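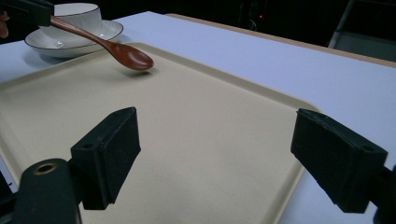

A beige tray on one of our white tabletops

About Kuvico

Kuvico started out as a Friday supper. Ekow Yakubu had just moved to Flendville and missed eating with a crowd, so he cooked a big pot of groundnut stew and told the whole street to come over (and most of the street did!). Adom Mensah lived two doors down and brought the rice. By the following May the two of them had signed a lease on the old Skerkon shoe store, with its big front windows and a floor that still slopes a little toward the register, and they were teaching their neighbors to cook.

We're a small cooking school, and we like it that way. Our evening classes run for 4 weeks and cover the things people tell us they want to make at home: soups and stews, flatbreads, beans of every kind, and a good roast chicken. You don't need any experience at all. Plenty of our students come in never having chopped an onion, and they're some of our favorite people to teach, because they ask such wonderful questions.

Over the years we've collected more than 200 recipes, many of them from students' own families, and we're always happy to be handed another one on the back of an envelope. Our Saturday kids' class grew out of a parent's suggestion, and so did the bread club, which meets early and drinks a great deal of coffee.

We're at 48 Venkataraman Street, and the door is usually open from 3 in the afternoon. Stop in and say hello, even if you're only curious about what's on the stove.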